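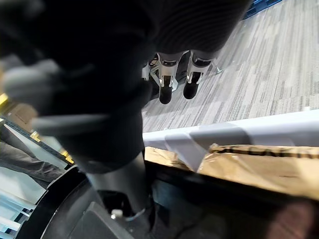
Kemden Allotment List – archive
Posted in January by a list member, 7:50 pm
3 replies · 23 views

Hi all,

Somebody wrote earlier:

> Has anyone tried the Farkano leeks up at the Bevan end? Mine are
> thin as pencils and I sowed them at the same time as the onions.
> Is it the soil or is it me?

It's the soil, I'd bet money on it! I had a plot at the Bevan end for two seasons and it's heavy clay down there – great for cabbages, miserable for leeks. I dug in a whole load of compost and the next lot came up nearly as thick as my wrist (well, my thumb).

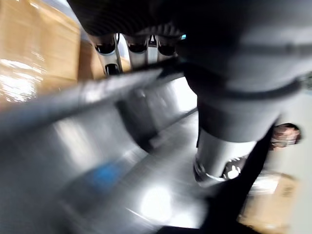
The other thing is spacing. I used to cram them in and now I give each one a proper hand's width, in deep holes, and just water them in without filling the hole back up. Feels wrong, works great.

If you want to try a different kind, I've got over 50 Jeren seeds left in the packet and I'm not going to use them all. They're slower but they don't mind wet feet so much. Write me off list and I'll leave some in the shed for you.

Happy digging!

Last updated: January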